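4. Packing the desk box

This section is for the person who packs small household things in the Halliday box before a move or before storage. Please read all the steps one time before you start. The work needs a table where you can leave things lying for a while.

Before you begin

Check that the box is folded correctly and that the bottom does not open when you press it with your hand. A box that was kept in the garage since December can be soft in the corners. Do not use it for bottles.

Put a cloth or a clear plastic cover on the table. Small things slide easily on plastic, so keep them away from the edge.

4.1 Lay out the small things

1. Stand the open box on the table, on the side of the hand you use most.

2. Take out everything from the drawer and lay it on the other side of the box. Do not sort yet. Tape, chargers, erasers and little bottles can be together at this moment.

3. Papers go in their own pile. They are packed flat, in a folder, and not in this box. 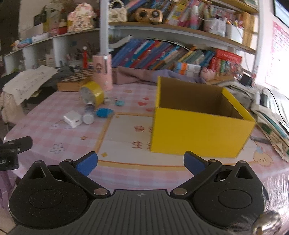
4. Begin with the flat and heavy things. A chessboard case goes on the bottom if it fits without bending the walls. If it does not fit, wrap it in a cloth and carry it separately.

5. Close the cap of each bottle firmly, put the bottle in a small bag and stand it upright in a corner.

6. Put very small pieces inside a tin or other container with a clasp. Check the clasp two times.

7. Fill the empty places with soft things. A plush toy or a folded piece of fabric is better than newspaper, which leaves colour on light objects.

Caution: Do not put a charger beside a bottle, even when the bottle is in a bag.

Note: Keep the roll of tape outside until the box is closed. Many of our customers have written to us about this.

4.2 Close and mark the box

8. Lift the box a little to feel the weight. If you need to use your knees, take out something.

9. Close the top with tape in both directions. If your box has no top flaps, lay a sheet of cardboard over it and tape this on all sides.

10. Write the room and your name on two sides.

For spare cardboard sheets, write to Nikola Krasniqi at Etley and give part number 287.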